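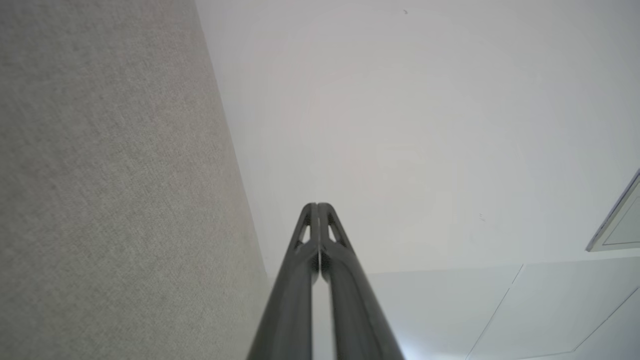
Lowri Mathias

So the big gray thing is finally staying put. If you've been reading since June you know I have been going back and forth (and back and forth) about gray upholstery in a room with plain white walls, and whether it would end up looking like a dentist's waiting area. I'm happy to report that I love it!

It's the texture that won me over. On the Liment website the fabric looked completely flat, like a sheet of construction paper, and I very nearly ordered the navy instead. Then I sent off for a swatch and carried it around in my coat pocket for 3 weeks, pulling it out in different kinds of light like a crazy person. There are lighter and darker flecks all through it, so it never goes dull on you. Jhosep said it reminded him of the carpet in his grandmother's hallway, and he meant it as a compliment, I think.

The other thing I kept fussing over was the corners. Our last one had square corners and I have the shins to prove it. I wanted something rounded, and I wanted it padded right across with no buttons or piping for crumbs to hide in.
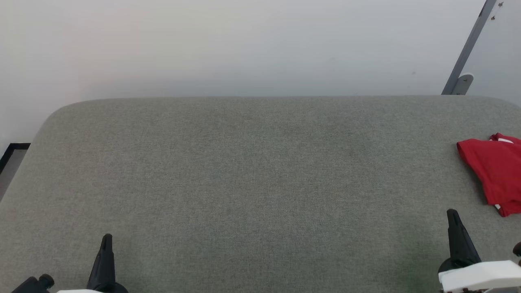 Photo: Jhosep Taipe

See how soft that back corner is? I walked past it in the dark last night and lived to tell the tale. Against the wall the gray goes a little green, too, which the swatch never did once in all that time in my pocket. It bugged me for a day or so and then I decided I liked it better that way. The wall is the same white it's always been, by the way, just pinker on one side than the other depending on the light. I've quit trying to fix that with paint.

A few of you asked what I paid. It was $105 for the cover fabric and another $83 to have it fitted, and I'd set aside $100 for the fabric, so I went over by five bucks and I'm at peace with it. I did get a quote from Jaltora as well, but they wanted me to wait until June for the color I liked, and no thank you.

Cleaning is the part I'm still working out. So far I go over it with the soft brush on the vacuum, always in the same direction, and then a barely damp cloth if I've been eating toast near it. I tried a lint roller first and it left little bits of itself all over the weave, so skip that one.

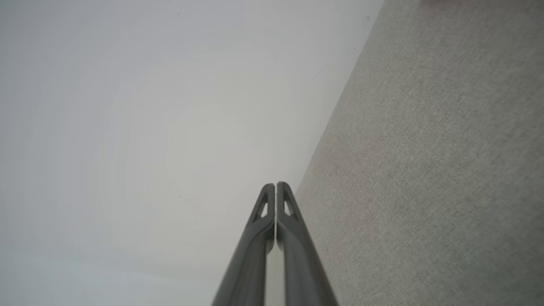 What I'm doing with the wall

Nothing yet! Jhosep wants a shelf and I want one really big print, and we've agreed to live with it bare for a while and see who cracks. If you have gray furniture and white walls and you found a color that warms the whole thing up, please leave me a comment. I'm leaning toward mustard, but my sister says everybody does mustard, and now I can't stop seeing it everywhere.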